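Participants wanted: shoe lacing study, Flakville

A lot has been said about robots learning hand skills by watching people. We are less sure. The Dizon group reported last January that its system, trained on 3000 recordings of people tying shoes, finished the bow in 91 percent of trials. Those trials used one pair of shoes, with the laces laid out straight beforehand. We would like to know what is left of that number when the shoes are worn and the laces start wherever they happen to fall.

So we are collecting 1000 new recordings at our Stesevholm workshop, and we need people to make them. You will stand at a table and lace and tie shoes at your own pace.
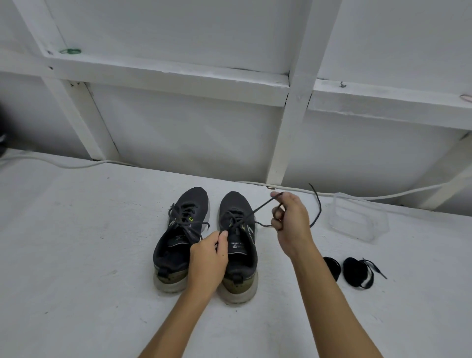
Lacing the right shoe of a gray pair, both hands on the lace.

You should be 18 or over, able to tie a shoe without help, and comfortable wearing a head camera. Left-handed people are very welcome – the older recordings have hardly any. We don't want experts and we don't want you to practice. If you drop a lace, pick it up and go on. Fumbles stay in the data.

Each participant comes for 5 sessions. Travel is paid, and so is your time, whether or not your recordings are used. We can't promise the results will flatter anyone's robot, including our own machine, Listik, which so far does badly with soft laces.

To sign up, write to Erasto Makori at the Stesevholm workshop by June 20, 2018. Tell us which hand you write with and which times suit you.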